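Lists > Household and Storage > Paper and Small Things > April

Re: loft boxes, and what to do with 2,000 photographs
Posted Tuesday, 9.40 am, by Renata Saavedra

Thanks for the replies on the loft question. I've quoted the original message so that people who joined since can follow it, and I've answered in the order the points came up.

> We are moving my mother's things out of her loft before the insulation goes in.
> There are three big boxes of photographs, loose, I'd guess 2,000 prints, and a
> fourth box of letters, bills and instruction booklets all mixed together. My
> brother wants to scan the lot and throw the paper away. I want to keep it but I
> have one shelf in a spare room. We also have a set of Onari drawers, the shallow
> kind, which are empty. Has anyone done this and what would you do first? Also,
> do the boxes need to be special ones, or will shoe boxes do?
>
> The insulation people come in a fortnight.

I did much the same job with my parents' papers and it took me most of a winter, working evenings. A fortnight is enough to get everything down from the loft and into a dry room. It isn't enough to sort it, and I wouldn't try. Bring the boxes down, write on each one where it stood in the loft, and leave the sorting until the house is quiet again.

1. Split the fourth box first

Paper and photographs want different treatment, so deal with the mixed box before you touch the prints. Bills older than you need for tax can go straight away. Check the rules for your own case, particularly if your mother let out a room or was self-employed. Instruction booklets can go unless you still own the machine. I kept the one for a Birkov sewing machine and got rid of a carrier bag full of the rest.

Letters I would keep for now, all of them, in one pile. You will read them, and if you read them while you are sorting you will stop sorting. Tie them up and put them on the shelf.

2. Sort the prints by person or decade, not both

I started by trying to put everything in strict date order and gave up after two evenings. Most of the prints had nothing on the back. What worked was broad groups: grandparents, my parents before they married, the first house, the second house, school, holidays. You can put a group in date order later if you care to.

Use a big table you don't need for meals, with a clean sheet on it. Put slips of paper down for the groups and deal the prints out like cards. Any print you can't place in a few seconds goes in a pile marked "ask". Take the ask pile to your mother in small amounts. I made the mistake of turning up with the whole lot and she was worn out by lunch.

When I had finished I had 678 prints I wanted to keep. I know the number because I had to order sleeves for them. What came out was mostly duplicates, blurred ones, and a great many views of hills with no people in them. The duplicates I offered to my cousins before binning the remainder.

3. Writing on the back

Use a soft pencil and press lightly, with the print face down on something hard and clean. Biro goes through and shows on the front. Felt pen can come off on the next print in the stack. Some of the newer glossy prints won't take pencil at all, and for those I wrote on the sleeve instead.

Put full names. "Auntie and the boys" was no help to me and it won't be any to your children.

4. The scanning question

I would scan, and I would keep the paper as well, at least the prints you have chosen. Your brother is right that scans take up no room and can be shared round the family. But discs fail and passwords get lost, and you can always scan a print again. Two copies of the files in two different houses is what I do.

Scan after you have sorted. If you scan the full 2,000 you will spend weeks on pictures of hills. I used an ordinary flatbed and did four prints at a time, then cut them apart on the computer. Name the files by group and number and keep the same number on the sleeve.

If you'd sooner pay to have it done, ask whether the prints go through a feeder or are laid on glass. Anything curled, torn or stuck to card should be laid on glass.
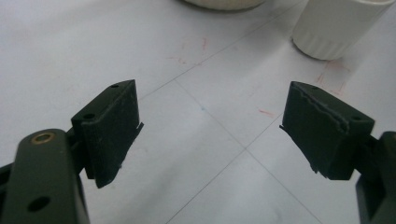 5. Boxes and drawers

Shoe boxes will do while you are sorting. For long keeping I'd spend the money on acid-free boxes, which most framing shops can order. I use the Carrasco ones with a metal edge. They are plain and they stack. The lids are a bit tight when new.

The Onari drawers would suit the larger prints and anything mounted, laid flat, with a sheet of tissue between layers. Don't fill them to the top, or the uppermost print catches when you pull the drawer. I wouldn't put letters in them. Letters do better upright in a box, in folders, and the cheap Filer folders are fine as long as you leave out the metal clips.

Take off rubber bands, paper clips and sticky tape where it lifts easily. Where the tape doesn't lift, leave it. I tore a corner off my parents' wedding group that way.

6. Where to put it

The spare room shelf is a good place if it is on an inside wall. Avoid the wall above a radiator, and avoid the floor. Once the loft is insulated it will be colder up there in winter than it is now and still hot in summer, so I wouldn't send the boxes back up, however tempting it is when you want the room for visitors.

One thing I'd like to ask in return. Does anybody have a good way to keep negatives? I have a biscuit tin of them in strips, no sleeves, some of them stuck together. I have left them alone so far.

Renata

Recent in Paper and Small Things

Negatives in a biscuit tin (new)
Re: how long to keep bank statements
Albums with sticky pages, getting prints out
Re: Re: labels that don't fall off plastic crates
Recipe cuttings, book or box?
Damp smell in old letters
Wanted: map drawers, any condition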